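Pre-Run Safety Checklist – Robotics Club, Practice Cell
Team Vaverero
Checked: January 9, 2019

I went through the whole list before practice, and my comments are next to each line. Please read them even if the line says OK!

1. Emergency stop, front of cell – OK. Pressed it, arm power dropped, reset fine.
2. Emergency stop, handheld – OK, but the cable is getting twisted again. Hang it up, don't coil it around the pendant.
3. Speed limit in teach mode – OK. Still set to 50 and please leave it there.
4. Floor tape – NEEDS WORK. It's peeling by the door. We put it down in November and it has had a lot of feet on it (mine included).
5. Air line and fittings – OK. No hiss at 600 kPa.
6. Safety glasses – 2 pairs missing from the Watard bin. If they're in your backpack, bring them back, no hard feelings.

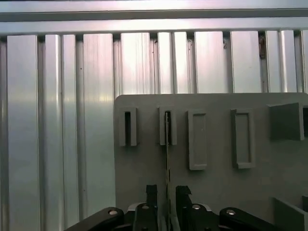

7. Gripper and fingers – OK with a comment. I'm a bit of a nag about fingers, I know, but the Gallex round is all insertion tasks and a bent tip will ruin your afternoon. I check the bolts on both linkage arms and both brackets by hand, with the power off, every time. With a strip in the slot like that, running down between the two fingers, keep your own hands well clear of the gap – if you need to move the strip, hit the stop first and then reach in.
8. Task board mounting – OK. I gave it a good shove and it didn't budge.
9. Aluminum wall behind the board – WIPE DOWN. There's a bit of brownish gunk in one of the grooves, up near the top rail. Dry cloth only.
10. Program loaded – CHECK AGAIN. It was on 665, and the one we want for the MacLeod practice set is the newer one. Read the name out loud before you press start.

Open items: 4, 6, 9 and 10. I'll redo the tape myself if somebody can find me the roll.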